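Kirui 3 Two-Finger Gripper with Wrist Camera

Home / Mobile Manipulation / End Effectors / Kirui 3

Manufacturer: Pustivcombe
Part number: 2111
Availability: Ships from June

Overview

The Kirui 3 is an electric two-finger gripper with a small camera built into the wrist mount. It is made for mobile arms that work in homes, shops and offices, where the items to be moved are chairs, stools, bins and boxes of mixed size. The camera looks out along the fingers, so the approach to an object and the closing of the grip are recorded in one view.

The gripper is sold as a complete unit with its mount, cable and driver software. It can also be ordered fitted to the Hurkon mobile arm, in which case mounting and camera calibration are done before shipping.

Fingers

Both fingers are long, with rounded tips and a dark padded cover. The cover is a wear part. It is held by a clamp ring at the base and can be changed without taking the finger off the drive. Covers are sold in pairs and should be replaced in pairs, as a new cover and a worn one will not close evenly.

Finger travel is symmetrical. The opening is set in software from 0 to 100 percent, and the same scale is used for the position readout. Grip force has 28 steps. Start low on hollow plastic furniture — thin legs and rungs can flex before the force reading settles.

Camera

Fixed focus, color, mounted at the wrist. The fingers stay in view at all normal openings, which makes them usable as a reference when checking calibration. Tall objects close to the gripper will run out of the field of view at the top. For these, use a second camera on the arm or base to plan the approach, and hand over to the wrist camera for the last part of the move.

Polished stone and glossy tile can produce bright patches that the edge finder reads as object borders. Lower the exposure setting or turn on the floor mask in the Sasinora software.

Software

Sasinora is included and runs on the arm controller. It provides position and force control, image capture, and a log that pairs each image with the finger position at that time. Logs are written to local storage and can be exported without a network connection. A license covers one gripper and does not expire.

In the box

Gripper unit with fingers and covers fitted
Wrist mount with camera
Combined power and data cable
Spare pair of finger covers
Clamp ring tool
Calibration card

Not included: arm, controller, power supply.

Limits of use

Indoor use only. The housing is not sealed and must not be washed down. Do not use the gripper to lift people or animals, or to carry open containers of liquid. Keep the arm at reduced speed when working near floor level.

Warranty

The gripper drive and camera are covered for 3 years from delivery. Finger covers are excluded. Returns need a case number from Pustivcombe support before shipping.

Page last revised May 25, 2023
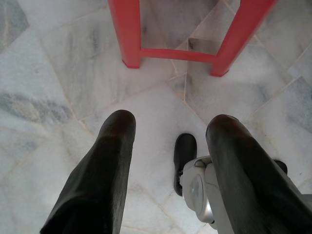 Wrist camera view: padded fingers open, red plastic stool ahead on a marble tile floor.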